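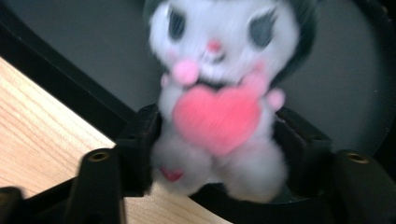
Photo: Sebastião Arruda

How to Re-terminate a Headphone Cable with a New 3.5 mm Plug

Most detachable headphone cables fail at the source end, within an inch of the plug. The usual symptom is one channel that drops out when the cable is bent, or a crackle when the plug is turned in the jack. If the rest of the cable is sound, replacing the plug takes less than an hour.

The steps below cover a three-pole (TRS) single-ended plug. Balanced plugs have more poles and a different wiring order, and are covered on a separate page.

Parts and tools

- Solder-type 3.5 mm TRS plug with a barrel opening that fits your cable. The Cordeiro slim plug accepts up to 4 mm. The Penine straight plug accepts up to 6 mm.
- Rosin-core solder, 0.6 mm or thinner
- Temperature-controlled soldering iron with a small chisel tip
- Multimeter with a continuity setting and a 400 or 2000 ohm range
- Flush cutters, wire stripper, small vise or plug holder
- Heat-shrink tubing in 2 mm and 6 mm sizes
- Fine sandpaper, if the cable uses enameled wire

Step 1. Confirm the fault

Unplug the cable from the headphones. Set the meter to continuity and test from each contact on the source plug to the matching contact at the earpiece end. Flex the cable slowly near the plug while you hold the probes in place. If the reading comes and goes only when you flex at the plug, continue. If it comes and goes at the splitter or near the earpieces, a new plug will not fix it.

Step 2. Cut off the old plug

Cut the cable two inches above the old strain relief. Keep the old plug until the job is finished. It can be cut open later if the wire colors are unclear.

Step 3. Thread the barrel

Slide the new barrel onto the cable, threaded end facing the cut. Add the 6 mm heat-shrink behind it. Do this now. Both parts are hard or impossible to fit once the joints are made, and forgetting the barrel is the most common reason for doing the whole job twice.

Step 4. Strip and identify the conductors

Remove half an inch of outer jacket. Most cables have either three conductors (left, right, shared ground) or four (left, right, and two grounds). Common colors are green or blue for left, red for right, and bare copper or gold for ground, but makers do not agree on this. Check every conductor with the meter against the earpiece end and write the result down. On four-wire cables, twist the two grounds together.

Enameled wire has a thin colored coating that blocks both solder and meter probes. Sand the last 3 mm lightly, or hold the end in a bead of molten solder on the iron tip until the coating burns off. Work with a window open or a fan running.

Step 5. Tin the wires and terminals

Set the iron to 350 C. Put a thin coat of solder on each wire end, then on each terminal of the plug. Clamp the plug by its metal shaft. Plugs with clear plastic insulators, such as the Cordeiro, soften quickly - keep the iron on each terminal for no more than two seconds and let the plug cool between joints.

Step 6. Solder the joints

Slide a short piece of 2 mm heat-shrink over the left and right wires, and push it well back from the heat. Then solder in this order:

1. Right channel to the ring terminal
2. Left channel to the tip terminal
3. Ground to the sleeve terminal

The joint should be smooth, with no spikes of solder. Move the small heat-shrink over the left and right joints and shrink it.

Step 7. Test before closing

Check continuity for all three paths. Next, check for shorts between tip, ring and sleeve with the headphones still disconnected. There should be none. Now connect the headphones and measure from tip to sleeve and from ring to sleeve. The two readings should be close to each other and near the rated impedance. My Briltau open-backs read some 190 ohms on each side.

Step 8. Close the plug

Crimp the strain relief tabs around the jacket, firmly enough to grip but without cutting into it. Screw down the barrel while holding the cable still. If the cable turns with the barrel, the ground joint can tear. Shrink the outer tubing over the rear of the barrel.

Run the meter checks one more time, then listen at low volume. I use a Stonix desktop amp for this with a mono track, as a centered voice makes a level difference easy to hear. If left and right are swapped, the tip and ring wires are reversed. If voices sound thin and distant, the ground is open or poorly joined.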